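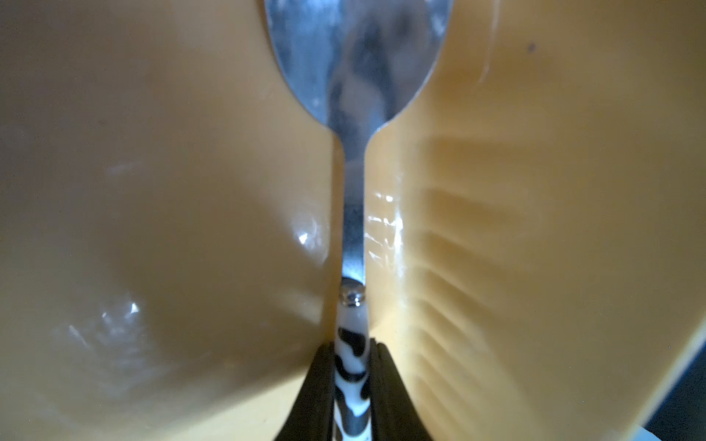 Cow-print handle, metal collar, yellow plastic pot

To: Flillthorpe Home and Kitchen list
Re: Patterned cutlery – worth it?
November 17, 2021

On the Flillthorpe list a member wrote:
> I've fallen for the cow-print spoons from Leite and I'm
> thinking of getting the full set for the new kitchen. The
> shop says the pattern is good for 200 washes. We're also
> having the leafy black wallpaper and a marble-look top, so
> I thought the black and white would tie it all together.
> Has anyone lived with any of this?

Two hundred washes sounds a lot until you work out how often a spoon gets used. In our house that would be gone by August, and I'd like to know what they mean by "good" on wash 201.

I don't mind the look of the handle. Black blotches on glossy white are cheerful enough, and in a yellow pot they show up well. My doubt is the collar, where the handle meets the metal. I had a set from Skangate made in much the same way and 5 of the 8 came loose there. Look at the bowl too before you pay extra for the pattern. The one in my picture has a few tiny scratches and a slightly worn finish, like any other steel spoon, and a cow on the handle won't change that.

As for tying it all together, I'm less sure. Here are the leaves and the marble effect side by side:

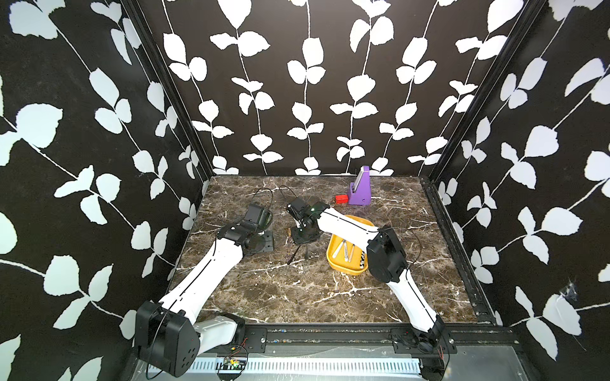 White leaves on black, with the brown marble effect

That's dark brown with white and beige veins, so check the sample if you have a grey marble in mind. The wallpaper is handsome, I'll give it that, but there are leaves and vines on every wall you can see, and veins running about underneath them. Add blotches to that and I think you'd lose the spoons altogether. One papered wall would do me.

Londeck quoted me 538 for paper and top together, fitting extra, and couldn't say whether the paper could be wiped down near a hob. I'd want that in writing.

Buy one spoon and use it for a month – if you still like it, get the rest.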